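The demo always works, says Kamil Polák

Kamil Polák has a rule about robot videos. He watches them with the sound off and his thumb over the speed indicator, and he waits for the cut.

"There's nearly always a cut," he says. "If there isn't, I go looking for the word 'simulated' in small grey type at the bottom."

It is an odd thing to hear from somebody who writes simulation software for a living. Polák maintains the planning and scene tools at Darnier, a small company in Milholm that sells motion-planning software to workshops and light manufacturers. His colleague Sepehr Abbasi runs the perception side. Between them they look after a test suite called Zilleo, which throws a simulated arm at cluttered workbenches and records what it does. I went to see them because I had written something unkind about simulated benchmarks in November, and Polák had sent me a long email agreeing with most of it.

His complaint starts with the success rate. Zilleo's headline figure sits at 83 per cent on the bench tasks, and he would like people to stop quoting it.

"Eighty-three per cent of what? Of scenes that I wrote. I chose the clutter. I decided how far apart things go. If I've had a bad week I can make that number 10, and if the sales people are visiting I can make it look fantastic. I don't, but you'd never know from the number."

Abbasi objects to this, mildly. The scenes are generated, he points out, and a full run goes through 3000 of them with the lighting and the object positions shuffled each time. Polák shrugs. Somebody still picked the ranges.

They pull one up for me anyway. It is a workbench scene with timber held on edge in clamps, the sort of thing a joinery customer might ask about. 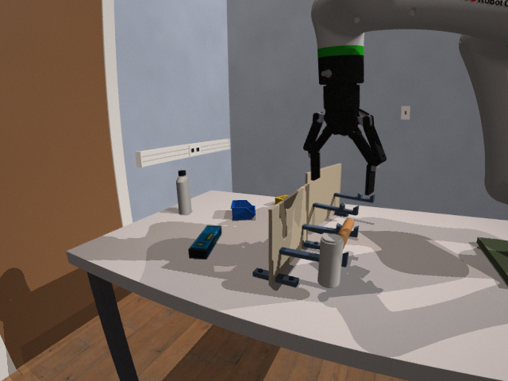 A simulated bench scene, with the gripper open above the clamped boards.

Abbasi likes this one for its shadows. They cover much of the tabletop, and one runs down the face of the nearer board in an irregular dark patch. An early version of his segmentation code, he says, would take an edge like that for the edge of an object, and the planner would then obediently steer around a thing that wasn't there.

"Kamil thought it was his bug for two weeks," he says.

"It was partly my bug," says Polák.

Polák's interest is in the clamps. Their bars stick out sideways from the boards with raised jaws near the ends, and a tool handle lies across one of those jaws, its lower end partly hidden behind a grey can. To a person it is obviously a handle. To a planner it depends on what perception has passed along, and on how much padding has been added around everything to be safe. Too much padding and the space between the bars closes up, so the planner reports that no path exists. Too little and it cheerfully clips a clamp on the way through.

"People want to talk about learning," he says. "Most of my days go on padding. It's a number in a config file. Someone changes it and everything downstream gets a new personality."

I ask whether any of this tells us what a real arm would do at a real bench. There is a fairly long pause.

"It tells you what won't work," Abbasi says eventually. "If it fails in there it'll fail in the shop. The other direction, I wouldn't put money on."

Polák is blunter. His simulated clamps never slip, he says, and his timber has never had a bow in it. Friction is a guess. The company's first customer, a cabinet shop called Farahani, ran the planner on its own bench after a very good month of simulated results, and the arm stopped dead on 2 of its first three jobs. The cause was a calibration offset that Zilleo had no way to represent. It does now, though Polák is quick to say it covers that particular offset and he has no idea about the next one.

What he would prefer to publish is the failures, sorted by cause — perception, planning, control, and a heap labelled "don't know". He has drafted the format. The heap is the biggest of the four, and so far the draft has stayed a draft.

I came away more inclined to trust the two of them, and about as doubtful of the 83 per cent as when I arrived. Polák said that was fine by him. He had a run to check, and Abbasi wanted to know who had changed the padding.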